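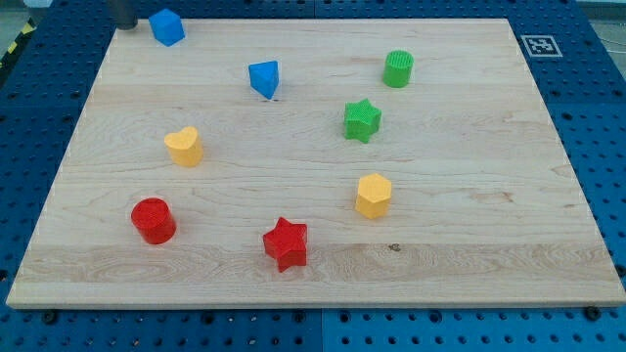 *Station 2, start layout: eight blocks, four colors, two shapes per color, on the maple board.*

# Gripper and camera comparison, Vondside bench

October. Notes by Rezaul Majumder, with measurements from Shahnaz Pathirana and Kumudini Gamage.

The block layout is the common task for every gripper we tried on the Vondside bench. The purpose was to choose a fingertip and a camera position for the Prusthorpe cell, which handles small molded parts in mixed orientations. The arm and controller stayed the same throughout. Only the fingers, the grip force setting and the camera mount were changed between runs.

## Layout

The shapes were picked for the contact they give a two-finger gripper. The cube and the hexagonal prism have parallel faces. The cylinders have a line contact on flat fingers and will roll in the jaws if the approach is off center. The triangular prism has no parallel pair at all, so one finger always lands on an edge or a corner. The heart and the two stars are the awkward ones. On the five-pointed star, a point on one side faces a notch on the other. The six-pointed star is easier, with opposing points and opposing notches.

Blocks are set with clear wood between them so that an open gripper can come down without touching a neighbor. Crowded layouts were left for a later round.

The board sits on the blue perforated table. A printed square marker lies on the table past the far right corner, and its position is checked at the start of each session. If it has shifted, the camera calibration is repeated before any picks are logged.

## Fingers tested

**Hegarty flat, bare aluminum.** Baseline. Reliable on the cube and the hexagon at any force setting. Cylinders slipped at low force and were pushed sideways when the jaw center was off. The triangular prism rotated in the jaws on closing – usually it settled with one face against a finger, but the release position was then wrong.

**Hegarty flat, silicone pads.** Same fingers with a bonded pad. Slip on the cylinders went away at the middle force setting. The pads pick up dust and have to be wiped between sessions. One pad began to lift at the tip and was replaced.

**Findstead soft tip.** A compliant finger that wraps slightly under load. Best of the set on the heart and both stars. Placement is less repeatable, because the tip relaxes on opening and drags the part a little. For sorting into bins this does not matter. For placing into a fixture it does.

**V-groove, printed in house.** Made by Delwyn Fairweather for the cylinders. Centers them well and does nothing useful for the heart. Kept as a reference and left out of the final ranking.

Each of the first three fingers was run for 300 picks. The V-groove was stopped early.

## Camera position

Two mounts were compared: one on the wrist and one fixed over the table. Standoff for the fixed mount was 556 mm, measured from lens to board surface. The wrist camera was held at 445 mm for the detection pose.

Color separation was not a problem for either. The four colors are strong against pale maple and the lighting is even. Shape was harder. From the wrist position, the side walls of a block show along with its top face, and the outline the detector returned was a blend of the two. The hexagon was the worst case and was reported as a cylinder 3 times. Restricting the fit to the top face cleared this up.

Wood grain gave one false detection, at the small dark spot near the front of the board. A minimum area filter removed it. Chaminda Weerakoon suggested a plain gray mat in place of the board, but the Prusthorpe trays are also patterned, so the board stays.

The fixed camera gave steadier positions, but the arm blocks its view during a pick. It cannot confirm that a part has been gripped until the arm has moved clear. The wrist camera can look again right away.

## Controller settings

Two changes were made to the standard pick routine and kept for all fingers:

- Closing speed reduced over the last part of travel. At full speed the red cylinder was knocked over before the second finger arrived.
- Grip check by jaw width after lift. The expected width is stored per shape and per approach angle. The stars need a wider tolerance than the others.

Force control was tried in place of jaw width and gave noisy readings with the soft tip. It was dropped for this round.

## Current choice

Silicone pads with the wrist camera go forward to Prusthorpe. The Findstead tip stays mounted on the spare bracket for the bin sorting job. Still open: pad life, the crowded layout, and whether the triangular prism needs its own approach rule or just a better angle estimate. Shahnaz has the pick logs, sorted by finger and shape.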